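Soup month is back!

I look forward to this all winter, and I'm a little embarrassed by how much. The rule is the same as last year: a new pot of soup every couple of days, and no recipe twice. I'm 7 soups in and the split pea is winning by a mile (smoked paprika at the very end, trust me). The leek and barley came out thick enough to stand a spoon in, and I loved it anyway!

The big surprise was celery root. I'd walked past those knobby things at the Sutlow market for years, and now I've bought two in 10 days. Peel it deep, cube it small, give it about 15 minutes in butter before any broth goes in.

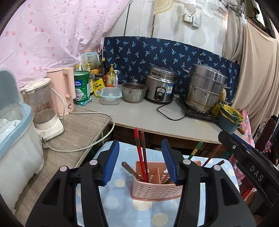

Bretthorpe, February 2025

Next up is a fish chowder, if the market has haddock, and then a tomato one with rice that I've been saving for a really gray day. Send me your favorites, especially anything with beans!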